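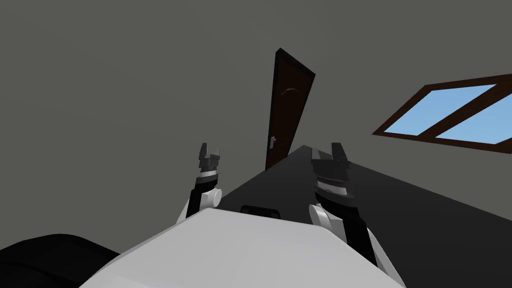

Issue 12, page 9

Review: Drukero simulation package, school and club licence

Our student robotics club used the Drukero package for two terms, mainly for the door task in the Irport challenge. The task asks a two-armed robot to approach a closed door, work a lever handle and pass through. The club owns no humanoid hardware, so all of the programming was done in simulation. We ran it on the lab desktops and on a handful of student laptops.

Installation is by a single archive, 2806 MB unpacked. It needs administrator rights, which delayed us by a week at a school where IT holds those rights centrally. The manual covers this in one line on page 9.

The stock room is plain: grey walls, a dark floor, a brown door with a pale lever, and a window with blue panes. Plain geometry loads quickly and keeps the frame rate usable on older graphics cards. Students who wanted a more realistic room built their own in the Nilmont editor, with mixed results. Imported meshes lose their collision shapes unless these are reassigned by hand.

The onboard view is the strongest feature. It puts the operator behind the white torso with both arms and grippers in sight, and the view can be rolled to any angle. Year 10 students found a steep roll disorienting and should be shown the reset key early. Depth is hard to judge from this view alone. We recommend a second window with a side view whenever the grippers are near the handle.

Arm control is by joint angle or by target position. Target mode is adequate for reaching, but near the shoulder limits it can pick an awkward elbow solution. The two-finger grippers have one open/close parameter and no force reading in the club licence. For a lever handle this is a real omission.

Logging is good. Our longest run, 1820 time steps, exported to a spreadsheet without gaps. The Escobar plug-in adds plotting and is worth the extra download.

Recommended for senior classes with some Python behind them. Junior groups will need a prepared template. The licence covers 12 seats and renews in June.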